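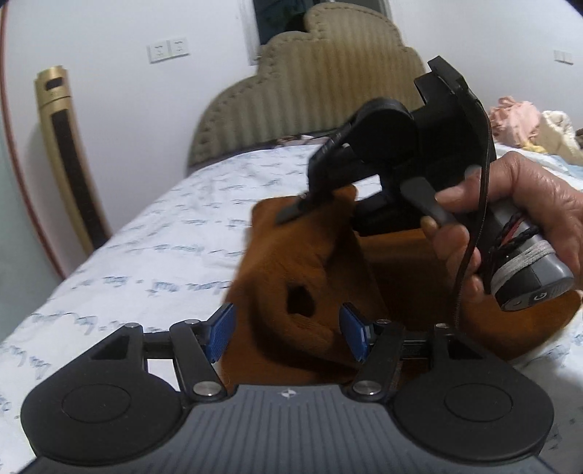

Garment Care, Unit 4: Folding on a soft surface

Reading: Stindetti handout, sheet 2. Practical on Tuesday, Driltgate annexe.

4.1 Surface
A bed gives way under the hand, so creases pressed into the cloth from above tend to return. Pull the bedding taut before laying anything on it. Plain white bedding shows the outline of a coloured item clearly.

4.2 Flattening
Find the openings first and lay them flat. Work from the centre outwards, one hand holding, the other drawing the cloth away. Ruckled cloth around an opening is eased out before any edge is lined up - never afterwards.

4.3 Folding
Bring the long edges together. Turn the work through 90 degrees and fold again. Rounded corners will not meet exactly; match the straight part of the edge and let the curve fall inside.

4.4 Written work
Fold one item on a bed and one on a table. Note the number of folds and the finished width of each. Hand in on form 1062.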